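Measuring evaporation from a rain gauge, part 2

The first part covered siting. I moved the gauge to the back of the yard, away from the fence, and compared it against the old position for most of June. The remaining error was evaporation, and I put it off because it looked small. Over a dry spell it is small. Over a week of light showers it eats a good share of the total, and the monthly figure comes out low every time.

The gauge is a Lulard manual, the clear cylinder type with a funnel on top and an inner measuring tube. I log it by hand at 7 a.m. into a spreadsheet. Next to it there is a Brondis tipping bucket that logs on its own, which I treat as a timing record and nothing more. Its totals drift in heavy rain and I have stopped trying to correct them.

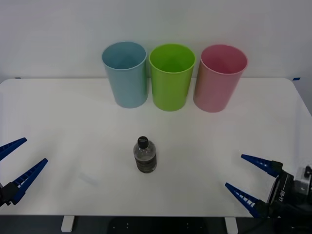 The test itself is simple. Put a known amount of water in the gauge, leave it through a dry period with the funnel on, and weigh it at fixed intervals. Reading the scale on the tube is too coarse for this. A kitchen scale that resolves to a tenth of a gram is enough, provided you let it settle and keep it out of the wind. I weighed in the garage with the door shut.

I ran the test for 168 hours. Two things went wrong in the first attempt. The outside of the cylinder collected dew overnight, so the morning weights were high until I started wiping it down. Then a short shower on day five ended the run. The second attempt stayed dry throughout.

Loss with the funnel on was steady and low. Loss with the funnel off was 9 times higher, which matters to anyone who takes the funnel off for snow season and forgets to put it back in spring. I have done that.
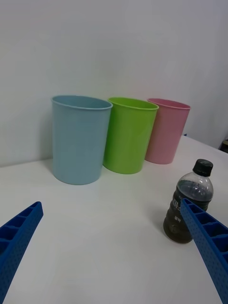 One reader wrote after part 1 that a thin layer of light oil in the inner tube stops the loss almost completely, and asked why I hadn't tried it. I have, on an older gauge. It works, but the film clings to the wall and makes the meniscus hard to read, and cleaning it out takes dish soap and a bottle brush. For a gauge emptied daily I don't think it pays. For a remote gauge read once a month it probably does.

The larger loss turned out to be wetting. Each time rain starts, the first drops stick to the funnel and never reach the tube, and they dry off when the shower ends. A day with one long rain loses this amount once. A day with several short showers loses it several times. To measure it I sprayed the dry funnel with a plant mister until the first drop fell through, then weighed the funnel and subtracted the dry weight. A new funnel held less than my weathered one. Washing the old one closed part of the gap.
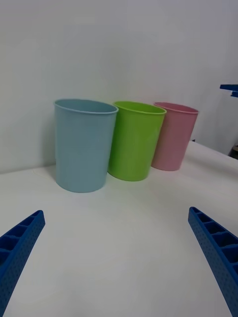

Another comment disagreed with correcting for any of this: published station totals are mostly uncorrected, so a corrected backyard total can't be compared with them. I agree as far as comparison goes. My spreadsheet now has 2 columns, raw and corrected, and only the raw one gets reported. The corrected one is for the garden water budget, where I want the actual depth that landed.

The log has 1436 daily entries so far. I applied the wetting correction to all of them, using the Brondis timestamps to decide how many separate showers each day had. I called it a new shower if the funnel had time to dry, and drying time depends on season, so there is a lookup by month. It is crude. Winter entries are the weakest because the funnel may stay wet all day.

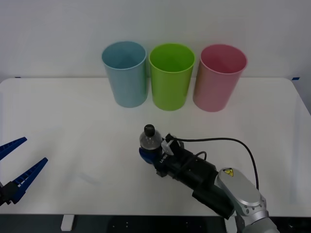 Three plastic cups at the back of a white table.

Next is splash-out in hard rain, which needs a second gauge with a deeper funnel. Bosman and Muvel both sell one that fits the same mounting bracket. The Muvel has the sharper rim in the drawings, so I'll order that first and run it next to the Lulard through the fall.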